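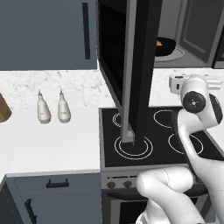
Swapping controllers on an arm you already know is my favorite kind of week, and this one was a treat. Mbali Msimang and I have been running the same simulated kitchen under two different controllers, Zomov and Þorgeirsson, and letting them loose on chores that look easy until you try them. The stove corner is where they differ most. With that black door hanging open over the burners, the arm has to fold itself in low across the cooktop, and the gripper ends up pointing off toward the back counter, well away from the two white squeeze bottles. I love watching a controller make up its mind in a spot like that!

It's a small gallery this time, two renders and a lot of chatter from me. I could have posted plots (there are plots, Mbali made beautiful ones) but you can read a posture at a glance, and posture is what we kept arguing over. If you've followed the page since December you'll remember the flat tabletop tests, when every controller looked great and I got a bit carried away. A kitchen is a much better place to have opinions.

The setup, for people who like to know: the room is built in Vesteo, the arm model and gripper are the same for both controllers, and the gripper is the plain Birkow two-finger one. Same physics step, same camera positions, same list of start poses. We did 396 runs per controller, half at the stove and half at the sink. Each run got 1000 control steps before we called it a timeout. Start poses were shuffled once and then frozen, so both controllers met them in the same order.

Zomov is the cautious one. It plans a path, checks it, and follows it very faithfully. Around the stove it likes to keep the elbow high if it can, and when something overhead takes that away it pauses, replans, and comes back with a completely different shape. The pause is long enough that I kept thinking my machine had frozen. Then off it goes, smooth as anything.

Þorgeirsson doesn't plan ahead in the same way. It works out the next bit of motion over and over, very fast, and slides along whatever is in the way. When it's good it's lovely, you get these loose sweeping curves that look like somebody reaching past a friend for the salt. When it's bad it gets into a corner and sort of dithers there, twitching the wrist back and forth until the clock runs out. Most of its timeouts came from exactly that, and nearly all of those were at the stove.

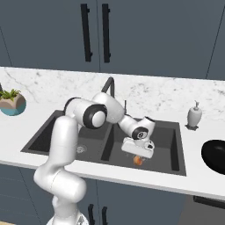 Gripper approach angle is the thing I'd most like people to look at, and the sink is the best place in the room for it. A basin has walls, so coming in at a slant gets you a scraped finger or a wrist jammed on the rim, and the controller has to be willing to go over the top and come down. Look at how the forearm bends over toward the right basin, with the gripper pointed down and the fingers hanging over the little orange object on the floor of it. I could look at poses like that all day (and I have, ask my family).

Both controllers like the sink more than I expected. Zomov gets there with a tall arch and then a slow straight drop, and it hardly ever changes its mind once it's over the basin. Þorgeirsson swings in lower and straightens up late, which made me nervous for the faucet every single time. We logged contacts with anything that wasn't the target, down to the lightest brush. Over all its runs Þorgeirsson picked up 103 of them. Zomov had far fewer, but took so much longer on average that I'm not ready to hand it the prize.

One setting changed everything for me, and it's buried on the third tab of the Þorgeirsson panel: the joint-centering weight. Out of the box it's nearly off. Nudge it up and the arm stops drifting toward the ends of its joint ranges, and a good share of the dithering goes away. Go too far and it gets stubborn and refuses to reach for the far side of anything. Mbali found a value we both liked after an evening of trying, and all the numbers here use it. We gave Zomov the same treatment (planning budget, clearance margin) so it'd be a fair fight. A clearance margin that's too generous makes the sink impossible for it, by the way. It decides the basin is simply too narrow to enter and sits there being right about it.

About the Birkow: I have a soft spot for it. It's boxy and it takes up room, so any controller that forgets how big its own hand is will get found out fast. On round things I'd still like softer pads, and the simulated friction flatters it a little. But it opens wide, it closes evenly, and you can tell from any camera which way it's facing, and that matters a lot when you're scrubbing through renders at midnight.

So which would I pick? For the sink, Zomov, happily, and I'd go make tea during the planning. For the stove I'd go with Þorgeirsson with the centering turned up, and I'd put a dither check on it that backs the arm out after 900 steps and tries once more. Mbali would pick Zomov for both and has told me so in writing. Next I want to try a start pose list that mixes the two corners in one run, stove first and then across to the sink, because neither controller has had to carry a bad posture from one chore into the next yet. I think that's going to be fun!

Posted 30/08/2024
5 min read

Comments

Gert Du Plessis
Great stuff. Did you keep the open door in the collision model for Þorgeirsson, or only for Zomov? I ask because my copy of the kitchen came with the doors set to visual only and I spent days praising a controller that was going straight through one.

Reply from the author
Oh no, I'm sorry, but also I laughed. It's in the collision model for both. There's a checkbox per part, and the doors were off in mine as well until Mbali caught it. We threw out the early runs.

kettlelogic
That second pose is really pretty. Would love to see the same start with the gripper turned a quarter turn. My guess is the wrist has less room than you think.

Mbali Msimang
For the record, I said Zomov for both IF the planning budget stays where we set it. Cut it in half and I'd switch sides at the stove. Also the contact log includes the soft brushes, so please don't read it as a crash count, people.

wristfive
What's the timeout behavior? Does the arm freeze where it is or go home? We had a bug where going home counted as extra contacts and it made everything look awful.

Reply from the author
Freezes in place, and logging stops at the last step. Going home happens after, off the books. Good one to check though!

Gert Du Plessis
Tried the centering weight this afternoon. Night and day at the stove. Sink got slightly worse for me, but I'm on an older arm model, so I'll update that before I complain.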